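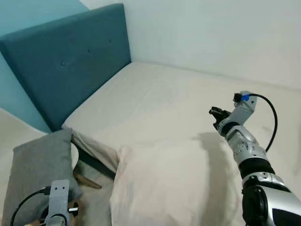 # Cómo configurar los enlaces de afiliado en un blog de reseñas del hogar

En el tutorial anterior quedó montado el blog con las primeras entradas publicadas. Ahora toca darse de alta en un programa de afiliados, generar los enlaces y comprobar que las ventas se registran. Uso Hindier como red porque admite páginas pequeñas y tiene varias tiendas de muebles y textil, pero los pasos cambian poco de una red a otra.

## Antes de empezar

Hace falta tener:

- Un dominio propio. Los subdominios gratuitos suelen rechazarse.
- Una página de contacto y otra de privacidad, enlazadas desde el pie.
- Varias entradas escritas. Con el blog vacío la solicitud se queda parada.
- Una cuenta bancaria a tu nombre y tu número fiscal.

## Paso 1. Solicitar el alta

Entra en Hindier, pulsa «Editores» y rellena el formulario. En el campo «Método de promoción» escribe algo concreto: «reseñas y comparativas de colchones y ropa de cama, tráfico de buscadores». Las respuestas de una palabra alargan la revisión.

La respuesta llega por correo. En mi caso tardó 3 días. Si te piden una captura de las estadísticas, envíala aunque las visitas sean pocas; yo tenía 300 al mes y me aceptaron.

## Paso 2. Elegir los programas

Estar dentro de la red no te da acceso a las tiendas. Cada una aprueba por separado. Abre «Anunciantes», filtra por categoría y mira estos datos en la ficha:

| Dato | Qué significa |
|---|---|
| Comisión | Porcentaje sobre el precio sin IVA ni envío |
| Cookie | Días que tiene el visitante para comprar después del clic |
| Validación | Plazo hasta que la venta se da por buena |
| Canales permitidos | Dónde puedes poner el enlace |

Yo empecé con Nandard y Dursun. Nandard tiene una cookie de 30 días y valida a los 90, porque espera a que venza el periodo de devolución. Dursun paga un poco menos y no permite enlaces en boletines de correo. Lee ese apartado entero, que por ahí vienen casi todas las comisiones anuladas.

## Paso 3. Crear los enlaces

1. Copia la dirección del producto en la tienda, sin nada de lo que aparezca detrás del signo de interrogación.
2. Pégala en «Generador de enlaces».
3. En «SubID» pon un nombre corto que identifique la entrada, por ejemplo `cabeceros-guia`.
4. Guarda el resultado.

El SubID es opcional, pero sin él verás las ventas todas juntas y no sabrás de qué entrada salen. No uses tildes ni espacios.

## Paso 4. Insertarlos en WordPress

Selecciona el texto, pulsa el icono de enlace y pega la dirección. Después abre las opciones avanzadas del enlace y marca `sponsored` y `nofollow`. Si tienes muchas entradas, el complemento Stoltness lo hace solo: en «Ajustes > Dominios» añades el dominio de seguimiento de la red y se aplica a los enlaces antiguos y a los nuevos.

Pon también el aviso de afiliación al principio de la entrada, antes del primer enlace. El mío dice: «Este artículo contiene enlaces de afiliado. Si compras a través de ellos recibo una comisión y tú pagas lo mismo».

## Paso 5. Comprobar el seguimiento

Abre la entrada en una ventana privada, desactiva el bloqueador de anuncios y haz clic una sola vez. En el panel, el clic tiene que salir en «Informes > Clics» con su SubID. No compres tú con tu propio enlace, la mayoría de los programas lo prohíbe.

Si el clic no aparece:

- Revisa que el enlace no se haya cortado al pegarlo.
- Vacía la caché del blog.
- Mira si el anunciante te ha aprobado o sigue en «Pendiente».

## Cobros

Las comisiones pasan de «Pendiente» a «Validada» y luego a «Pagada». Las ventas que hice en diciembre no las pude cobrar hasta la primavera. Guarda las facturas que genera la red en una carpeta aparte, porque el panel solo muestra las del año en curso.

Actualizado el 6 de mayo: el generador de enlaces ha cambiado de sitio y ahora está dentro de «Herramientas».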